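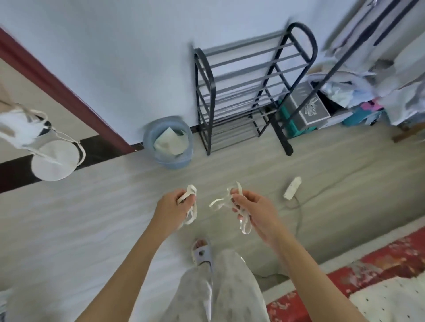
I've spent most of the spring thinking about straps. Elastic ones, mostly, and the tangles they make when more than one of them ends up in your hands. If you read the last newsletter you know I was supposed to be working on drawer handles, which are stiff and stay where you put them, and I miss them a lot.

So, a little update from the perception side. The plan for Skarelstead (our tracking package, for anyone who just subscribed) was to follow thin soft things through first-person video: cords, laces, elastic, bag handles. Old Skarelstead treated every one of these as a blob with a center. That's fine for a sock. For a strap it's pretty hopeless – the center of a loop is usually a patch of floor, and if you tell a planner to go grab the floor, it will happily go grab the floor. I watched it do that in simulation for most of an afternoon.

The new version treats a strap as a line with a thickness. It gets up to 64 points strung along it, and each point carries a score for how sure we are that it's really there. When a thumb covers part of the line, those points don't vanish. They go gray in the viewer and get guessed from their neighbors until something visible shows up again. I love the gray points! They were a one-evening hack and now they're the thing I'd fight to keep.

White on white is still the hard part. White elastic in front of a white wall, or over a pale floor, gives the edge finder almost nothing to hold on to. And power strips have become my personal enemy, because a gray cord curving away across the floor looks an awful lot like a strap that wandered off. The fix that helped most was a dumb one: a strap now has to connect to a hand, or to something that already counts as part of the strap, before it's allowed to grow. That cut the runaway lines way down. It also means anything hanging on its own gets ignored at first, so there's a second, slower pass that goes looking for loops nobody is holding. Mask loops are good for testing that one.

The other headache is figuring out who's connected to whom. Say the left hand has a loop and the right hand has a bundle with a loose end pointing back toward the left. Is it one strap or two? From a single view I can't always tell, and I've stopped making the software pretend it can. It now keeps both answers alive and passes them along with a weight on each. Mollel, which does the planning, didn't know what to do with two answers and crashed in a very ugly way (sorry to everyone who pulled the branch that week). As of now it picks whichever move is useful under both stories, and that's often just holding one hand still and lifting the other a bit.

Numbers, for those who like them. We have 802 labeled clips, and the held-out set is 12 of the nastiest ones, picked by me in a bad mood. The old tracker lost the strap in every one of the 12. The new one loses it in 5. I'd like that to be smaller before the August release, and three of those five look like the same bug with the points sliding around a knot, so I'm feeling pretty hopeful.

Speed is okay. The slow pass is not okay. If you run it on every frame your laptop will let you know, so the default is to run it only when a hand opens or closes. You can change that in the settings file under "loose loops," and please do tell me if you find a better trigger.

A few housekeeping bits. The label tool moved over to Citstead, so your old bookmarks won't work, but your saved labels came along fine. The shortcut for "split this strap" is now the S key, after I kept hitting delete by mistake. And the folks at Walham asked if they can try the tracker on shoelaces. Yes, please, and send me the worst ones you've got. Bows especially – I haven't even started on bows.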